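Speaker notes, "One Box, One Table"
Umside library, downstairs room, 12/17/23
30 minutes plus questions

Start before the slides are up. Say hi, say thanks to Umside for having me back, and ask who has a junk drawer. Wait for the hands. Then ask who has more than one. I always put both of mine up for that one.

Okay, so I want to talk about clearing a surface. I don't mean a whole house, I can't do a whole house in half an hour and neither can you! Just one flat thing you own that has stuff on it. A desk, a dining table, the top of the dryer, whatever you thought of when I said that.

Tell the Brokham story. When I moved out of the Brokham apartment I wrote down every single thing on my work table, because I was putting off packing (of course I was). 144 things. Pens, mostly, and a lot of them dead. Two staplers, and I have never in my life needed to staple with both hands. Pause here, people usually laugh at the staplers. If they don't, keep going.

So the way I do it now is I take everything off. Everything, even the lamp, even the stuff you know is going right back. It goes on the floor or the bed. Then I wipe the table down, and then one open box goes on it, and that's the only thing allowed up there until I decide what comes next.

SLIDE 4. Leave it up for a bit and drink some water. 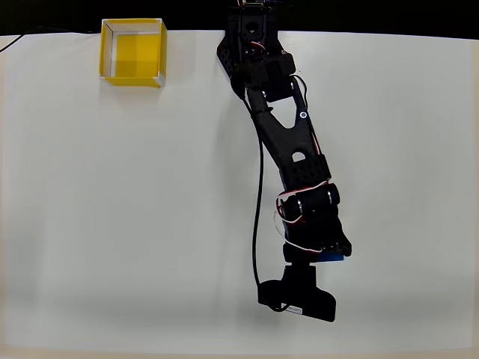
Slide 4: White tabletop, yellow box, no lid, nothing in it yet.

Talk about the box. People ask me about this more than anything else, so take your time. I like a square one with thin walls and an open top. Lids are trouble, you put a lid on a box and then you put a magazine on the lid and now you've got two piles. And I like a loud color inside! Lemon yellow is great. On a white table your eye goes straight to it, and you can see right away if there's a paper clip hiding in the corner.

Also mention where it goes. Toward the back and off to the left works for me, I'm right-handed and I want the front of the table for my elbows. Lefties, flip it. Somebody will ask about the middle. The middle is for whatever you're doing today.

Cables. Don't skip this, I skipped it in Abugri and got four questions about it afterward. You will probably have at least one cord running across the top and I'm not going to tell you to get rid of it. Run it along the back and let it go over the far side. A thin black cord on a white table does show, sure, but if it stays back there you stop bumping it with your coffee.

Now the part they can try at home. Set a timer for 30 minutes. Pick things up off the floor one at a time. If you used it this week, it can go back on the table. If you didn't but you want it close, box. Everything else goes to another room, and I mean walk it there, don't make a hallway pile. When the box is full you're done putting things in the box. (Say that twice, slower the second time.)

Do the numbers if there's time. After I did this with the Brokham stuff, 130 things never came back to the table. I gave away what I could and tossed the dead pens. I do miss one of the staplers a little.

Check the clock here. If I'm running long, drop the bit about mail and go to questions.

Mail bit: same box, different day. Open it standing up. Recycling goes straight out, bills go in the box, box gets emptied before bed.

Questions. Likely ones: kids' art (take a photo, keep the ones you love), shared tables (one box each, different colors), and what to do about a spouse who refuses (no idea, sorry, mine still has the dryer).

Sign-up sheet for the January session is by the door. Bring the pens back, they're the library's.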